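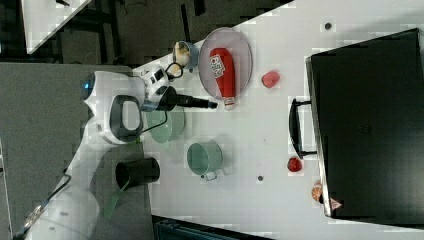
Imani Mrema asked whether the plate or the bottle should go down first. The plate goes first. The bottle is soft and can be laid on it at any angle.

23 Mar 2026
By the Pondutia table guide desk

4. Laying out the small pieces

1. Clear the table and wipe it with a damp cloth. Let it dry.
2. Put the oval plate down with open space on all sides.
3. Lay the red ketchup bottle across the plate.
4. Set out the cup, bowl and pot.
5. Scatter the play fruit last. It rolls if the table is bumped.

Note: Pieces under 3 inches go back in the small bag at the end of the day.
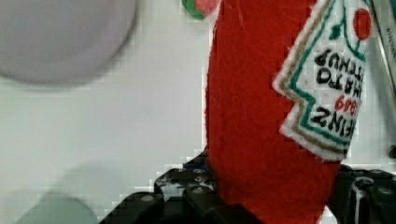
Araba Kwofie wrote to us that machine washing leaves plush food lumpy, and that she now cleans hers by hand. We agree.

6. Pick lint off felt pieces with tape.
7. Dab marks with cool water and a drop of dish soap. Do not scrub embroidered labels.
8. Dry flat, away from heaters.

Caution: Do not put felt or plush pieces in a working oven or microwave, even for a moment.
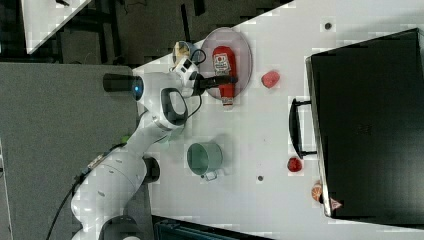 STODOW, April. Changes to this part of the guide cover large items and storage.

9. Place anything large and heavy at one side of the table before you add the fruit. Lift it from underneath with both hands.
10. Leave enough room beside it to reach its handle.
11. Check along its edges when you pack up. Round fruit tends to end up there.

Note: A perforated basket can stay out as part of the layout,
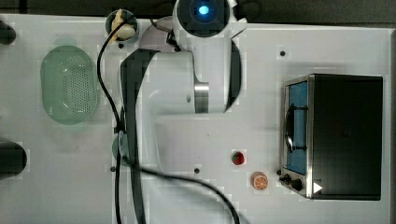
and it is also handy at packing time, when the fruit can be collected in it and carried to the shelf. Rinse the basket separately if crumbs have caught in the holes. Keep felt pieces out of it until it is dry.

12. Stack the plate and bowl at the bottom of the storage box, with the plush bottle on top.

Last updated: April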